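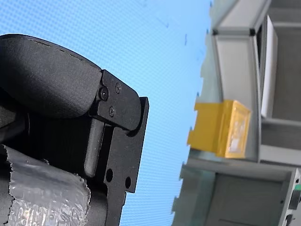
Should I compare two grippers on the same arm with the same program, or tune the program for each gripper?

Tune it for each one, within the same fixed amount of time, and write down what you changed. With one shared program you mostly measure for which gripper the program was written.

Rimilbridge Automation Board > End effectors > Cindport or Juvovum for shelf picking

kettle_lagoon
Posted July 29, 2025

Hello all. The two lines on top are from the pinned post and I have followed them, so please do not send me back there. English is my third language and I apologize if some terms are not the usual ones.

I am comparing the Cindport narrow finger gripper with the Juvovum parallel one. The arm and the controller remain the same (Bednarek, the older firmware). The task is to pick boxes from a shelf where the opening is not deep and the neighbouring frame is close. I gave 5 hours of tuning to each gripper and then I ran the same list of picks.

My observations until now:

The Cindport enters better in the small space beside a box. It is also easier to teach, as the tip is round and forgives a small error of angle. But when the box is smooth the grip turns a little during the lift, and the controller does not notice it.

The Juvovum holds very firmly. It also takes much more room, and in 12 picks it touched the shelf frame 2 times. The contact was light, but the controller stopped the arm on each occasion and I had to reset it.

I would prefer to keep the Cindport. Does somebody have experience with the rotation of smooth boxes on it?

oldharbour_mech
What force setting do you use? The default on the Cindport is low. I have the same Bednarek controller and the value in the menu is not the value at the fingertip, it is the value at the drive. I raised mine by a good amount before the rotation disappeared.

kettle_lagoon
I use the default plus one step. I was afraid to deform the cardboard. I will try higher and report. Thank you, I did not know this about the drive value, the manual mentions it nowhere that I can find.

tin_whistle
I don't agree that the rotation is a force problem. With a narrow finger you have a small contact area, and if you do not grip near the centre of mass the box will turn at any force a cardboard box can survive. Raise the force and you will get a box that turns AND has a dent in it. Put a softer, wider pad on the finger.

oldharbour_mech
It disappeared for me with force only, same fingers. So I think it is at least partly force.

tin_whistle
Which boxes did you use? If they were short ones, then of course.

oldharbour_mech
Short ones, yes. Fair enough.

kettle_lagoon
My boxes are long, so perhaps tin_whistle is closer to my case. But a wider pad removes the reason why I like the narrow finger. I would be glad to see both views tested.

I add one more picture for the discussion of the clearance.
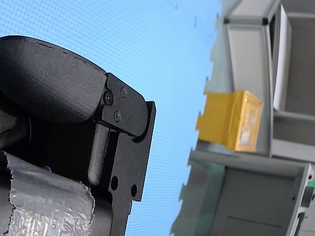
Gripper at the shelf, yellow box to the right.

marrowfield
Thanks, this helps. Can I ask about the bracket that carries the finger? With mine the lowest screw became loose after a week of work, and it gave exactly the kind of small turning you describe. I blamed the pad, then I blamed the software, and in the end it was the screw. Check the torque on all of them before you change any setting.

kettle_lagoon
I have checked them in May, when I mounted the gripper, and not after. I will do it tomorrow before the first run.

marrowfield
Put a paint mark across the head and the plate. Then you see at once if it has moved.

saltbox_controls
I want to disagree with the comparison itself, with respect for the work. You say that the Juvovum touched the frame and you count it against the gripper. But the approach path is made by you. If the path was planned with the outline of the Cindport and then adjusted, it will always be too near for a larger body. Did you load the correct collision model?

kettle_lagoon
I loaded the model which Juvovum gives on its site. I did not start from the Cindport path, I made a new one. But it is true that I made the Cindport path first, so I had already learned the shelf, and maybe I repeated the same habits. I cannot exclude it.

saltbox_controls
Then look at the model with care. The one on their site is without the cable and without the camera mount. Mine was too small on one side because of this, and I had to add a margin by hand. After this I had no more contact with the frame, but the cycle became slower.

tin_whistle
How much slower? People always say "slower" and never the number.

saltbox_controls
I did not write it down. Slow enough that my supervisor asked about it.

oldharbour_mech
On the order of the tests: switch it if you can. Do a second round with the Juvovum first. It costs you an afternoon and the answer is worth much more.

kettle_lagoon
This is a good suggestion and also a painful one, as the change of the gripper on the Bednarek flange needs a new calibration of the camera every time. Does the quick changer from Cindport keep the position well enough to avoid it?

marrowfield
For box picking, in my opinion yes. For small parts I would calibrate again.

tin_whistle
I would calibrate again in both cases. It is a short procedure, and otherwise you will argue with yourself later about where the error comes from.

kettle_lagoon
Okay. So my plan is:

Check the screws and make the paint marks.
Raise the force in small steps on the Cindport, with the long boxes only.
Add the cable and the camera mount to the Juvovum model.
Repeat the complete list in the opposite order, with calibration at each change.

I will also write the cycle time for every pick, so tin_whistle can have a number.

tin_whistle
Much appreciated. Please post the dents too.

kettle_lagoon
Small update. The lowest screw was tight, the one on the upper right moved by a small part of a turn. I did not change the force yet. On the first long box I still see the rotation, but it seems less than before. I do not want to say more until I have the complete list.

marrowfield
Use the medium thread lock on that one, not the strong. You will want to take it out again.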